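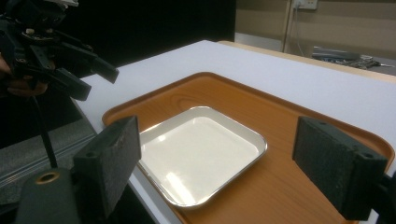 ## 4. First use and seasoning

Read this section before you plug in the Villero countertop oven for the first time. The first heating burns off the protective oil left on the elements at the plant. Allow over 55 minutes for the whole procedure, including cooling.

### 4.1 Before you start

1. Put the oven on a level surface that can take heat. Leave 4 inches clear on each side and 6 inches behind.
2. Remove the two cardboard spacers from under the upper element. They are gray and easy to miss.
3. Peel the clear film off the door glass. If it leaves a line of glue along the bottom, wipe it with a cloth and a little cooking oil, then with soapy water.
4. Take out the rack and the crumb tray. Wash both by hand and dry them fully.
5. Slide the crumb tray back in below the lower element until it stops. The rack goes in the middle slot with its raised bar toward the back.

**Note:** Models sold with the Ostetti rack kit have a second rack. Leave it out for the first heating.

**Caution:** Do not line the crumb tray with foil. Foil reflects heat onto the lower element and can shorten its life.

### 4.2 Power

The oven draws 2000 watts at full heat. Plug it directly into a grounded wall outlet on a circuit that can carry that load, with nothing else running on it. Do not use an extension cord or a power strip. If the breaker trips when the oven comes on, have an electrician look at the circuit before you try again.

### 4.3 First heating

1. Open a window or turn on the range hood. There will be a smell and possibly a little light smoke — this is normal and should clear within the first 20 minutes.
2. Move pet birds to another room and close the door. Fumes from a new heating element can harm them.
3. Close the oven door. Leave the oven empty.
4. Turn the function dial to **Top + Bottom**.
5. Turn the temperature dial to 260 °C (500 °F), the last mark before the stop.
6. Turn the timer past 10, then to 30. The timer will not ring reliably if it is set straight to a low number.
7. When the timer rings, the elements switch off. Open the door to the first catch and let the oven cool.
8. Once it is cool to the touch, wipe the inside with a damp cloth. Don't use oven cleaner on the walls.

If you still smell oil the next time you cook, repeat steps 3 to 8 once. If heavy smoke continues after that, unplug the oven and call service (see Section 9).

### 4.4 Checking the temperature

The dial is set at the plant, but shipping can move it slightly. To check it you need an oven thermometer.

1. Hang the thermometer from the center of the rack.
2. Set the oven to 100 °C and wait for the indicator light to go out three times. The first time it goes out, the air is hot but the walls are not.
3. Read the thermometer through the glass.
4. If the reading is off by more than 10 degrees, let the oven cool, unplug it and pull the dial straight off. The small screw behind it adjusts the setting. A quarter turn clockwise raises the temperature by 5 degrees.
5. Push the dial back on with the pointer at **Off**, plug the oven in and check again.

**Caution:** Never turn the screw more than one full turn in either direction. Past that point the safety cutoff may not work correctly.

### 4.5 Pans and bakeware

- Largest pan: 12 by 12 inches. Leave a gap of at least one inch on every side for air.
- Metal and stoneware are fine at any setting. For glass, check the maker's limit first.
- Do not put plastic, melamine or wooden trays in the oven or on top of it, even when it is off but still warm.
- Parchment must be held down by food or a pan. A loose corner can lift into the upper element.

Changes to this section since the April printing: step 6 in 4.3 reworded, caution added in 4.4 (F. Serrano, R. Pîrvu).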